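How to Get a Car Ready for the Wrecker

Removing a vehicle from service takes one afternoon of preparation. The steps below apply to any car, van or light truck that will be collected for dismantling. They assume the vehicle is at your home and that you hold the title.

What you need

Socket set with 8 mm and 10 mm sockets
Flat and Phillips screwdrivers
Work gloves and safety glasses
Two boxes, one for personal items and one for parts
The title, the registration card and a photo ID

Step 1. Confirm the quote in writing

Ask the yard to send the price by email or text. The message should state the VIN, the amount, the pickup window and whether towing is included. Yards such as Morberg and Piras price by curb weight, then adjust for missing parts. If you plan to keep the wheels, the battery or the catalytic converter, say so before the quote is issued. A driver who finds parts missing at pickup can lower the price on the spot.

Step 2. Empty the cabin

Work from front to back. Check the glove box, the door pockets, the sun visors, the seat tracks and the spare wheel well. Slide each front seat fully forward and then fully back. Eject any disc from the stereo while the battery is still connected - most units will not release it without power.

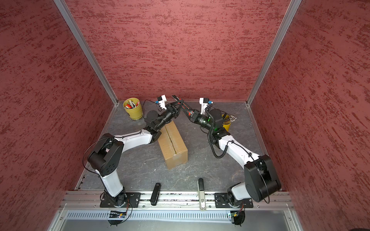

Two-arm workcell with red wall panels

Step 3. Erase stored data

Open the settings menu on the head unit and run the factory reset. Delete paired phones, saved addresses and garage door codes. Sign out of any app account linked to the car. Remove the toll tag and cancel it with the issuer.

Step 4. Remove the plates

Plate screws are often seized. Apply penetrating oil, wait 11 minutes and try again with steady pressure. If a screw head strips, cut the slot deeper with a hacksaw blade and use the flat screwdriver. State rules differ on whether plates are returned, destroyed or moved to another vehicle. Check with the motor vehicle office.

Step 5. Disconnect the battery

Switch off the ignition and take out the key. Loosen the negative clamp first, then the positive. Tuck both cables away from the posts. Leave the battery in its tray if it is part of the quote.

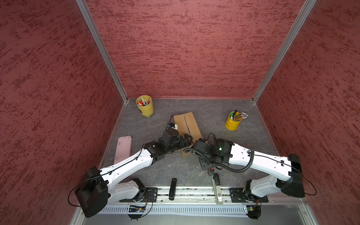 Do not drain the fluids yourself. Coolant, brake fluid and fuel are removed at the yard, where there are tanks for each. A tank that is nearly empty is fine. Report any active leak when you book, so the driver can bring a tray.

Step 6. Clear access for the truck

The Prallano flatbed used by the Usbridge yard needs 43 feet of straight clearance. Move other vehicles off the driveway. Put the transmission in neutral if it will shift, and chock the wheels until the driver arrives. Flat tires should be reported at booking - the driver may need skates.

Step 7. Sign over and keep copies

Sign the title only when the driver is present and payment has been made. Write the odometer reading on the form. Get a receipt with the date, the VIN and the name of the yard. File the release of liability, then cancel the insurance once the filing is confirmed. Keep the copies for 3 years.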